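27th April

The ship *Canau* had 1,258 sleepers on board and one reader. I was the reader. My work was to stay awake for the night half of the voyage and read aloud to the others, so their minds would not forget what words are for.

The library came from Zundport. It held 2,223 books, and I had finished nearly all of them when we passed the moon called Tutar.

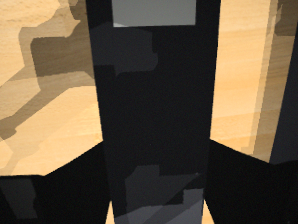 *Dark shapes over pale wood.*

I had kept one novel for the end. It was a long story about a queen from Malhotra who loses her crown and goes to live in a harbour town, where she mends nets badly. I read three chapters each night. My voice was tired, but I did not want to stop, for I had begun to feel that the queen was my neighbour.

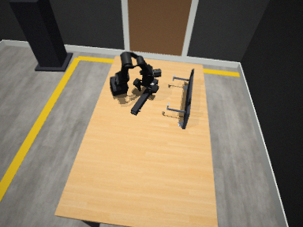
On the last night of November, by the ship's calendar, I opened the final chapter and found that two pages were missing. They had been cut out very neatly, close to the spine. The queen was standing at the harbour with a letter in her hand, and on the next page she was already old.

I sat for a long time. Then I did a thing which is forbidden to readers. I closed the book and told the sleepers what was in the letter, in my own words, with my own mistakes of grammar. 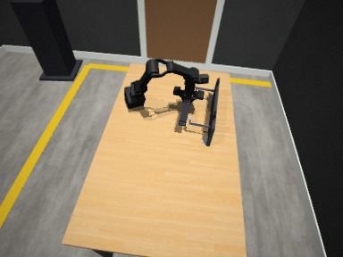 *The long table and the black arm at its far end.*

In the third row, somebody laughed in their sleep. I waited a little, and then I went on with the page where she was old.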